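Task coordinator (robot manipulation)

From the Gratell Handbook of Robot Software, a reference for builders and students
Last revised 04/02/2024

A task coordinator is the part of a robot's software that decides which skill should be running at any given moment, and when it is time to hand over to the next one. In a manipulation system it sits between the planner, which works out what ought to happen, and the controllers, which move the joints. Older books call it the sequencer or the executive, and in some shops it is simply "the top loop," a name that has stuck even where it is no longer a loop at all.

The coordinator usually does very little arithmetic of its own. Most of its work is waiting, checking, and passing messages along, and a good one can look almost dull on the page. It is nonetheless the part that people end up reading most often, for the simple reason that when an arm stops halfway to a plate, the log that says why is nearly always the coordinator's.

Background

The earliest coordinators were plain scripts: move here, close, move there, open. They worked nicely when every part arrived in the same spot. Household settings are much less obliging, and the kitchen tabletop has become a favorite proving ground, with its bowls, play food, and small appliances all sharing one surface with the arm. 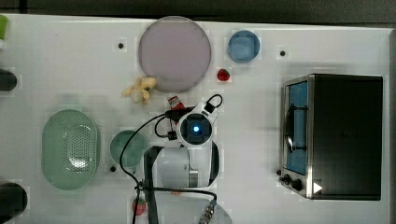 A script written for such a table grows quickly, as every object brings its own exceptions, and before long the exceptions outnumber the steps. The Vurnton coordinator, a widely copied teaching version, began as a script of this kind and had reached 2,593 lines by the December in which it was finally retired. Its replacement, Hemthorpe, kept the same skills but moved all the decisions into a tree, and readers who know the older code will still recognize many of the names.

Structure

Hemthorpe is built as a behavior tree. Each leaf is either a condition, such as "target is in view," or an action, such as "close fingers." The branches above say how the leaves combine: in order, until one fails, or one after another until something succeeds. The whole tree is checked 10 times a second, from the root down, so a condition that was true a moment ago gets asked about again — a comfort to anyone who has watched an arm carry on politely with nothing in its hand.

Conditions read from a shared store of facts, commonly called the blackboard. Perception writes to it, the tree reads from it, and each fact carries the time it was written. A fact that has grown too old is treated as unknown, and unknown has its own branch.

Views from the wrist

A camera at the wrist feeds the blackboard during the last part of an approach and for as long as an object is held. It sees the object closely and the rest of the table hardly at all, and the coordinator has to be written with that in mind.

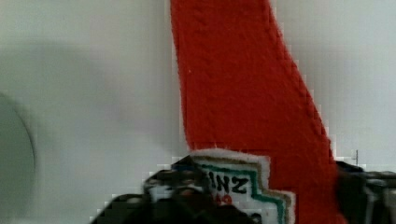

Wrist view of a red felt bottle between the gripper fingers. Of the label's black lettering, only "INZ" can be seen.

Partly hidden labels are a well-known nuisance. If the identity of an object is recomputed from every view, a label half covered by a finger may turn a known item into an unknown one, and the tree will dutifully go off and look for the thing it is already holding. Hemthorpe deals with this by locking the identity when the fingers close and releasing it only when they open again. The lock covers the name alone. Pose, finger width, and distance to nearby surfaces are all still refreshed, and they matter a good deal once the arm comes close to other items.

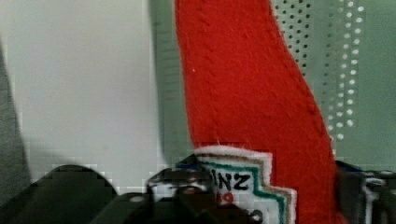
Perforated surfaces such as the wall of a colander deserve a mention of their own. Depth readings can pass through the holes in one view and stop at the plastic in the next, so that the estimated distance hops back and forth. A condition that reads this value directly will flicker, and the tree will flicker with it, starting and canceling the same action over and over. The usual cure is to require a condition to hold for 2 checks in a row before it counts as changed. Some builders would rather smooth the distance in perception and leave the tree alone, and there is a friendly and very long-running disagreement over which layer ought to own the problem.

Large, close, blurred shapes are handled in a similar spirit. The coordinator marks that part of the view as occupied, asks for a slower approach speed, and leaves the naming for later.
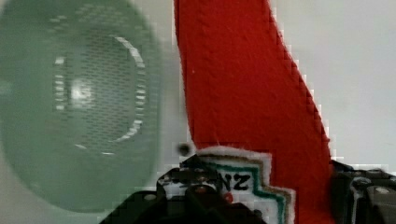 Recovery

When an action fails, the tree moves to a recovery branch. Hemthorpe has one for a missed grasp, one for a blocked path, and one for a lost target, and each begins by holding the arm still. A missed grasp leads to a small retreat and a fresh look. A blocked path goes back to the planner. A lost target raises the arm for a wider view — slow, certainly, but kind to whatever is standing nearby.

Testing

Coordinators are commonly tested by replay, with recorded blackboard entries fed to the tree and its choices compared with those on file. The Hemthorpe replay set holds 2,503 entries, and it runs without an arm attached, so it suits students very well. Replay has a limit that beginners should keep in mind: the recorded facts can't respond to a new decision, and once the tree chooses differently, everything after that point has to be judged by hand or in simulation.

See also

Behavior tree; Blackboard (software); Grasp planning; State machine; Wrist camera calibration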